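Tundance hard wax oil, satin, one litre

I bought this in November to refinish a dining table that had been varnished by a previous owner and had gone yellow at one end. The tin cost £43 from Gunley, who are not the cheapest but do post it the next day.

Stripping took most of the work. I went down to bare timber, finished at 240 grit and wiped everything over before opening the tin. Stir it for longer than you think, as the matting agent sits at the bottom like putty.

Put it on thin. My first coat was too heavy near one corner and stayed tacky for 7 days. The second went on with a white pad and was fine by the next morning. Two coats have been enough, and I used around a third of the tin.

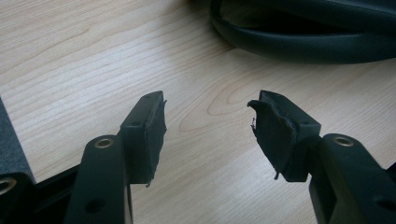 Karunaratne, commenting under my earlier note on the same oil, says two coats won't stand up to hot mugs and that a third is worth doing after a month. I haven't done it yet. So far red wine and tea have wiped off, but a wet plant pot left a ring that needed rubbing back.

The smell is strong for two evenings - open a window. The lid also bent the first time I levered it up and no longer seals properly, so I decanted the rest into a jar.

Compared with the Estamholm oil I used on the shelves, it is slower to dry and easier to patch. I would buy it again for a table, in the smaller tin.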